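# Recording a small-accessories sorting session with two hand grippers
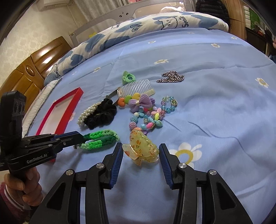
*Right gripper lined up on the claw clip, left gripper holding the green braided hair tie.*

These are the steps we use for the accessories task in the Marnilora set. Each episode is one item picked up and put in the tray, and a full session is 30 episodes.

## Before you start

1. Charge both grippers and wipe the finger pads. Lint from bedding builds up in the ribs.
2. Check that you have at least 500 MB free per episode.
3. Start Clestus on the laptop and wait until both grippers show as connected.
4. Open and close each gripper all the way 2 times. The software takes its jaw limits from this.

## Laying out the items

Spread the items over the bed with the tray to one side. Mix hard things (claw clips, combs) with soft ones (scrunchies, hair ties) and some bead bracelets. A little overlap is fine. Don't smooth the sheet flat between episodes — creases are part of what the model has to cope with.

Put thin chains away from the pile. They snag on beads, and a snagged chain usually means throwing out the episode.

## Recording an episode

1. Hold both grippers still over the bed, jaws open, for 4 seconds.
2. Pick a target and approach it at a steady speed. For a claw clip, center it between the fingers before you close.
3. Close until the pads grip, then lift straight up. Hair ties and scrunchies need a firmer squeeze than you would expect.
4. Carry the item to the tray, lower it, and open the jaws.
5. Return to the start position and stop the recording.

If you drop something, keep going and pick it up again. Tag the episode "regrasp" in Clestus. Only delete it if your bare hand touched an item.

## After the session

Move every item to a new spot before the next session, and swap which hand does the bracelets. Name the folder with the task and your initials, then upload it to the Nalside drive. Chunhua Cai checks new folders and will send back any with missing tags.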